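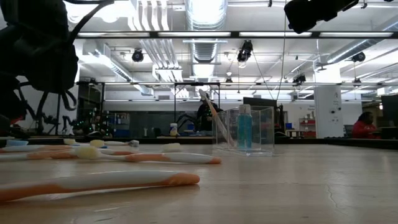

How often should a toothbrush be replaced in a shared residence?

Every three months, or as soon as the bristles splay past the edge of the head. A brush used during a throat or mouth infection is discarded when the resident recovers.

## Unit 4: Storage of oral care items

Course: Residential Housekeeping, Pletumari Training Center
Instructor: Braulio Cuautle

### 4.1 Storage position

A toothbrush stored flat keeps water in the bristle base and along the underside of the head. Stored upright, head up, it drains toward the handle. Upright open storage is the standard for this course. Closed travel caps are for transport only.

Laying brushes flat on a table is acceptable during sorting and inspection. Wipe the surface first. Keep the brushes parallel, with a gap between the heads. Heads should not touch each other at any stage.

### 4.2 Holders

Clear acrylic is preferred to opaque ceramic. Residue at the bottom of a clear holder shows from the side, so inspection takes less time. Acrylic scratches easily; use a soft cloth and no scouring powder. Alcohol cleaners can craze the surface and are not used on it.

A holder with one undivided compartment lets brushes lean and cross. Limit it to one person's items. For shared bathrooms, use a divided holder with a drain hole under each slot.

### 4.3 Pump bottles

A pump bottle may share a rectangular holder with one brush if both fit without force. Three points to check:

- The bottle goes in first and stands on its base.
- The brush goes in handle down, with the head well above the rim.
- The pump nozzle faces away from the brush head.

Drips collect under the bottle. Lift it out weekly and rinse the holder. Label any bottle that has lost its original label. Color is not an identification: mouthwash, hand soap and glass cleaner are all sold in blue.

### 4.4 Color assignment

Handle color works as an owner mark only when no two residents have the same one. With duplicates, add a waterproof band below the grip and enter it on the room sheet.

### 4.5 Disinfecting rinse

Stock solution is diluted with 50 mL to a final volume of 100 mL for the practice trays. Rinse holders in clean water afterward and air dry them upside down on a rack. Toothbrushes do not go into the tray.

### Before Thursday

Read section 5 (towels and washcloths). Bring a completed room sheet. Questions on labeling go to Jacinto Varela.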